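Storkatton Textile Care
Progress report to the Tapsell Fund
Project: Trorar — automated loading and unloading in small laundries
Prepared by Riet Van Acker, project lead
Tue 25 June

1. Where we are

The project is in its second reporting period. The work plan had three items for this period: finish the task study on the laundry floor, start recording demonstrations with hand-held grippers, and agree with staff on how jobs will change once the first arm is installed. The first is finished. The second is under way and slightly behind. The third took more meetings than planned and is settled except for one point, covered in section 4.

2. Task study

Amado Macapagal followed both shifts for 9 working days and wrote down who did what at each machine. Emptying the small-load machines takes up more of the shift than we assumed in the proposal. These are the machines for face cloths, cleaning pads and items that come in under a customer's own label. Each load is light, but the operator bends and reaches into the drum again and again, and most of the complaints about wrists and shoulders come from people on that station.

On the basis of this we have moved the small-load station ahead of the folding table in the order of work. The folding table stays in the plan for the next period.

3. Recording of demonstrations

Demonstrations are recorded by our own laundry operators, during paid hours, after a half-day of instruction. Jandance supplies the grippers and the software and checks the recordings. As of this report 393 demonstrations have been accepted. The target for the period was 500. The gap comes from two causes: a late delivery of spare gripper fingers, and a run of recordings that Jandance rejected because the door of the machine was already open at the start. The instruction sheet has been changed and the rejection rate has come down.

Operators found the grippers tiring at first. Sessions were set at one hour and we have cut them to 40 minutes, with a change of task halfway through. We have also dropped the rule that everyone must follow the same order of movements. Experienced staff have their own ways of clearing a drum, and Jandance wants that variety in the recordings.

Practice on the small front-opening unit is done at a table, away from the laundry floor.
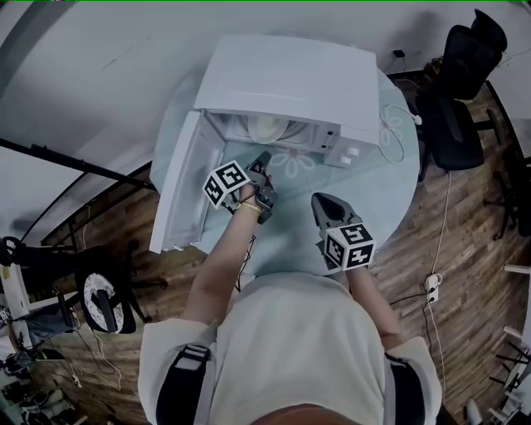
Tabletop practice with the hand-held grippers, left gripper at the opening of the unit.

4. What changes for staff

No jobs are being cut under this project. That was a condition of the grant and it was repeated in writing to all employees. What does change is the make-up of the shift. The small-load station now has a full-time operator. With an arm in place, that person would look after the station, deal with jams and tangled items, and spend the rest of the time on inspection and mending, where we have a backlog.

Four operators have signed up for the training. Two others said they would rather stay on the large machines, and the schedule allows for that. The open point is pay. Staff have asked for the station-minder role to be placed one grade higher. Management agrees in principle but wants to see the role working first. We expect to decide this in August — before the arm goes into daily use.

Some staff also asked who can see the recordings. They are used for training the system only and are not used to judge anyone's speed. This is now part of the consent form.

5. Budget

Spending is within the plan apart from one line. Spare parts and operator hours together ran $3,800 over, mostly hours for repeating rejected recordings. We propose to cover this from the travel line, which is underspent, and ask for the Fund's approval.

6. Next period

Complete the remaining demonstrations. Install the first arm at one small-load machine, with an operator present at all times. Run the wrist and shoulder survey a second time so it can be compared with the first. Start the task study at the folding table.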